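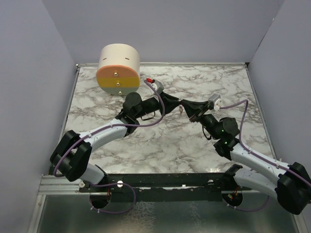 White marble pattern with gray veining, metal trim, lavender-gray walls.

Sat 21 May

I meant to write up the work surface when it was first covered, and then I kept putting it off. A few people have asked about the marble and the wall color since, so I'll go through both.

The old top was plain dark gray. It was a decent surface, but anything dark disappeared on it. I lost black screws on it all the time, and one set of tiny washers that I found in my shoe a day later. I wanted something light. Plain white was the first idea and I had a sample sheet lying on the top for a week. It showed every pencil mark and every crumb, and in the afternoon it was hard on the eyes.

Vinh Hoàng had used a marble-patterned covering on a shelf in his hallway and gave me his leftover piece to try. I was not keen on the idea. Fake marble makes me think of hotel bathrooms. But the gray veining breaks up the white enough that small marks don't jump out, and a black screw still shows up fine unless it lands right along a vein. I ordered a roll in the same pattern from Fescombe. It took 5 days to come and was packed well.

Putting it on took most of an evening. The surface is square, which made the measuring easy, and I cut it a bit over on all sides and trimmed it afterward. I started from the back edge and worked forward with a folded dish towel, peeling the backing a little at a time. My first try went on crooked and I had to lift half of it and start again. It came up without tearing. I had 2 bubbles, both toward the front. One pushed out to the side and the other I pricked with a pin and pressed flat.

The edges bothered me more than the middle. If you leave a cut edge bare, it picks up dust and starts to curl, and it looks unfinished even when the cut is straight. So there is narrow metal trim down the left and right sides, and a thin metal edge along the back where the marble meets the wall. I cut the strips with a small hacksaw and filed the ends. My first left strip came out short, so that one is in the scrap box now. Measure from the wall and not from the old mark on the table, is what I wrote in my notebook.

The walls go around three sides, back, left and right, all one color. On the tin it's called Ninutside, which tells you nothing. It's a pale lavender-gray. In the store it looked like a plain gray and I only saw the lavender when the first coat was up. I thought about taking it back, left it overnight, and decided I liked it next to the white. It's matte, and that part I would insist on. The walls were glossy before and threw the ceiling light back at me whenever I sat down.

I sanded between coats with fine paper, wiped everything down, and let it dry with the window open. The corners took longer than the flat parts. I used a small angled brush there and a foam roller for the rest, and I can't find the brush strokes anymore unless I go looking for them.

For cleaning I use a damp cloth with a drop of dish soap on the marble. I tried a glass cleaner once and it left streaks. On the matte walls I don't scrub at all. A fingerprint came off with a barely damp sponge, and when I rubbed harder on another one I ended up with a slightly shiny patch. That needs a dab of paint. I kept what was left in a jam jar with the name on the lid.

I still have a good length of the covering rolled up behind the door. It might go on the windowsill in September. If anyone has put one of these over a sill that gets full sun, let me know how it held up.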